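Strachan Room Refurbishment and Craft Sessions
Progress report to the Fultow Fund
Prepared by Ishbel Menzies, project lead
Apr 29, 2020

Summary

The grant was given to turn the back room at Stuvedow into a usable activity room and to run a program of table-based craft sessions in it. The room is finished apart from the sink and the second set of shelves. The sessions started in October and ran until the building closed in March. Spending is within budget. We are asking to carry the unspent portion forward, and the details are under Money below.

The room

When we applied, the back room was used for storage. It held broken display boards, the old curtains from the main hall and boxes of paperwork from before the move. Clearing it took longer than planned because the paperwork had to be gone through before any of it could be shredded. The boards went to the dump and the curtains went to the drama group.

The walls were washed and painted, and the damp patch under the window was treated first. It has not come back over the winter. The old carpet was taken up and replaced with a gray-beige one that can be vacuumed. The contractor found that one radiator was not connected to anything, so it was removed, and this gave us a longer stretch of wall for storage.

The sink has not been installed. The plumber's first quote assumed the waste pipe could run through the side wall, and it cannot. A revised quote came in at the end of February and the work was booked, then canceled when the building closed. In the meantime people have carried water from the kitchen in jugs. It works but it is slow, and it has limited how much painting we do.

Two shelf units were in the application. One is up and in use. The other was delivered with the wrong brackets and is still in its box. Drodolberg, the supplier, has agreed to exchange the brackets at no charge once deliveries resume.

Sessions

We offered two sessions a week, one in the morning and one in the early afternoon. The morning session filled first and had a short waiting list by December. The afternoon session was quiet until we moved it half an hour later, after which people could come straight from the lunch club. Total attendance for the period was 178. This counts visits, so someone who came every week is counted each time.

The first few weeks were card making, which is easy to set up and easy to explain to someone new. After that the groups chose their own work. Flower arranging with artificial stems was the most popular choice by a wide margin. The stems can be taken apart and used again, nobody has to worry about spoiling them, and people with stiff hands manage them better than they manage small scissors. We had planned to do more sewing. Only a few people wanted it, and the fabric we bought is mostly unused. It will keep.

Several members asked to work on their own projects instead of the set activity. We allowed this from January and it has gone well. It does mean that the session lead has to plan for more than one thing happening at once, and we would build in extra preparation time if the program runs again.

Tables and materials

The application included money for proper work surfaces. We bought light-colored tables with the idea that they would be left bare and wiped down. Members did not like them bare and said the room felt like an office, so we tried tablecloths. Cloths make the room friendlier but glue and paint get on them, and small things are harder to find on a pattern.
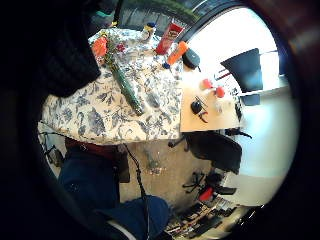

Our present arrangement is to cover part of a table and leave the rest clear. Flower work goes on the cloth and the fiddly things go on the bare end. The blue-and-white floral cloth is the one members prefer, and an orange-red flower laid across it is still easy to pick out. Small red items show up far better on the pale wood. Bottles and tubes tend to collect on the cloth wherever they were last put down, and a tray for them is on the list for next time. We would also like different seating. The office chairs came with the room and we kept them to save money, but some members find that they roll when they stand up. Fixed chairs with arms would be safer.

Materials are bought in small amounts as needed. We stopped ordering glitter in November at the request of the cleaner.

Money

Building work, flooring, paint, tables and the shelving have all been paid for. Materials came in under the planned figure, mainly because the artificial stems are reused. The unspent balance is 910 dollars. Most of it was set aside for the sink.

We ask for permission to carry this balance into the next grant period. If the sink comes in at the revised quote, what remains would go toward replacing the office chairs. We are not asking for additional funds.

Next steps

The building is closed and we do not have a reopening date. Members have been telephoned, and those who wanted them were sent packs of card and stems to use at home. The plumber has confirmed that the revised quote will be held. When we can get back in, the sink will be fitted before sessions restart, and the second shelf unit can go up in the same week.

Receipts and the attendance sheets are held in the office and can be copied on request. A final report will follow when the sink is in.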